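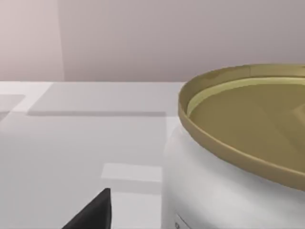 4. Reporting practice for simulated tabletop trials

We come now to the part of the paper that our colleagues at Flistham and Pomside asked us about most often, namely what a group ought to write down when it evaluates a manipulation policy in simulation and then hopes that somebody else will be able to repeat the work. Our answer has grown slowly, and we are glad to say that much of it came from other people's patience with our earlier and rather thinner reports.

4.1 Fixing the scene before the trials

Every scene in the Pastor suite is given a written record before the first trial is run. The record covers the object models and their scale, the friction and mass settings, the position and strength of each light, and the camera pose. We were slow to include the lights, I am afraid, and we would gently encourage others to be quicker about it, as a pale object on a pale tabletop can be a very different problem for a policy once the shading has changed. Figure 4 shows a rendered view with a white cylindrical object and a shallow olive-gold round tray resting on top of it. Both run out of view on the right, and for views of this kind we ask that the record should say so plainly and give the full extent of each object from the scene file.

Figure 4. Rendered tabletop view, with the tray and its white support at the right.

4.2 Number of trials and what counts as one

We recommend 200 trials for each task and policy, and 400 where two policies are to be compared and their success rates lie close together. A trial begins when the simulator has settled and ends at success, at the time limit, or at a safety stop. Trials that crash should be reported in a column of their own and never quietly run again. In our first pass with Iter, the scheduling tool described in Section 3, we had to set aside 106 trials whose random seeds had not been saved, and it was a sorry afternoon for all of us.

4.3 Limits, stops and contact

Joint speed and contact force limits should be the same in simulation as those intended for the real arm, even where the simulator would happily allow more. A policy that does well only by pressing hard on a support has learned something we should not wish to carry into a laboratory. We therefore ask authors to report the peak contact force alongside the success rate, and to state which limit, if any, brought a trial to its end.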